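Monobloc chair covers

A chair cover is a removable cloth made to go over a plain chair, most often the molded plastic kind known as a monobloc. Covers are sold for parties, rental halls and patios. Makers claim that they protect the seat and make cheap furniture look expensive. The first claim has some support, the second depends on who is looking.

Lieselotte Wunderlich, in her short guide to rented furniture, traces the fitted cover to the catalogs of the Reinholz company. No earlier catalog has been checked against hers, and the attribution is repeated in most later accounts without a source.

Use and handling

White chairs are usually cleaned and covered over a floor sheet. Sernico, a supplier, advises this for tile floors, though its own sheets are sold on the same page.

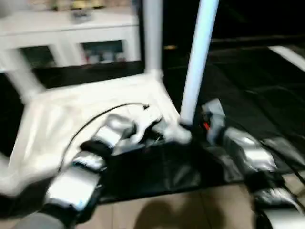 White plastic chair with a black floor covering over beige tile.

The Prollow cover is sold as fitting "any chair" and as lasting up to 100 washes. Neither statement comes with a published test. Square seats tend to pull the cloth tight at the corners, and users report split seams there long before the stated limit.
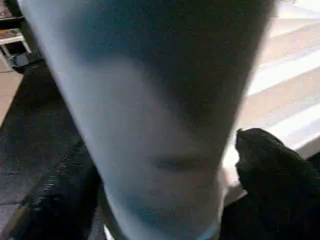 Color is the other disputed point. Sellers list pale shades as "stain hiding," a label that is hard to take seriously. A smooth blue-gray surface can run from nearly white to deep slate depending on the light, and a small dark mark low down on it may be a crease or only a shadow. Fova recommends washing its pale covers at 60 degrees, 2 at a time, but does not say what this does to the color.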